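Two-finger or multi-finger for bedding

I finally got both sets of hands on the arms in the same week, so I can write up how they compare on bed making. The short version is that I'm keeping the multi-fingered hands for now, with some complaints.

The old grippers are plain parallel jaws from Gakau. They are strong and easy to control, and they have never broken on me. On towels and pillowcases they were fine. On a duvet they pinch one small spot, and when both arms pull, all the load goes through two little tents of fabric. Out of 100 pulls with the jaws, 58 ended with the duvet where I wanted it. Most of the rest slipped at the hem. A few times one jaw closed on the cover only and the filling stayed behind.

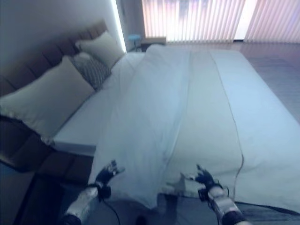 The hands spread the grip over more cloth, so the pull is gentler and the corners come up flatter. They also cope better when the arm arrives a bit too high or too far to one side. With the jaws, being off by 13 millimeters meant a miss. With the hands, one or two fingers usually catch something.

The bad part is setup. Each hand needs its own cable run down the forearm, and the cable has to have enough slack for the wrist to turn without snagging on the bedding. I rerouted mine twice. Shahab Jalali suggested a clip halfway down, and I will try that on Monday. The fingers also drift after a long session, so I recalibrate before lunch and again at the end of the day.

Control is slower too. The jaws have one number to set, open or closed. For the hands I ended up with four saved poses – flat, hook, pinch and full grip – and I switch between them with a foot pedal. Firouzeh Kermani drives them without the pedal and is faster than me, but she has had a lot more practice.

I haven't tested either set on a fitted sheet. The elastic worries me, especially at the corner nearest the headboard, where there isn't much room for a hand to get under the mattress. I may go back to one jaw and one hand for that job.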